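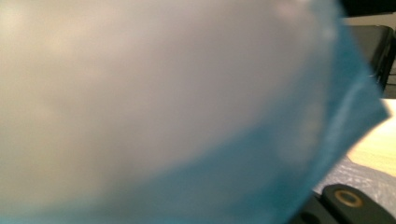

I'd been bagging at Lambrechts for 16 years when the Cunero arms came in, and the first thing I did was teach them my job. Well, I showed them. You hold a gripper in your fist like a pair of fat tongs, you pick up the bag, you open it, you put it down, and a camera on the thing watches every bit of it. Two hours a shift, then back to the line! My sister over in Prasercombe thought I was nuts. "You're training your own replacement," she said, and I said it paid better than bagging did, so there. 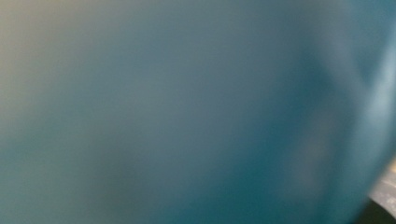
By February they'd moved me into the little office over the loading dock, where I checked the recordings before they went off to Brandport. Almost all of it was dull stuff, and I loved it (I had a chair!). Some clips were almost nothing but teal, soft and blurry from one side to the other with a pale bright curve down the right, and I'd sit there with my coffee trying to guess whose shift it was. I got pretty good at it, too. Then one night clip 83 came up and I heard myself humming. Same tune I always hum when a bag sticks.

I went down to the floor at the break. The arm on line 3 was working away by itself, and it got to a stuck bag and stopped, and gave it that tiny shake I do, left, left, right. I never told anyone about the shake. I stood there until the buzzer went, and then I said good night to it and went back up for my coat.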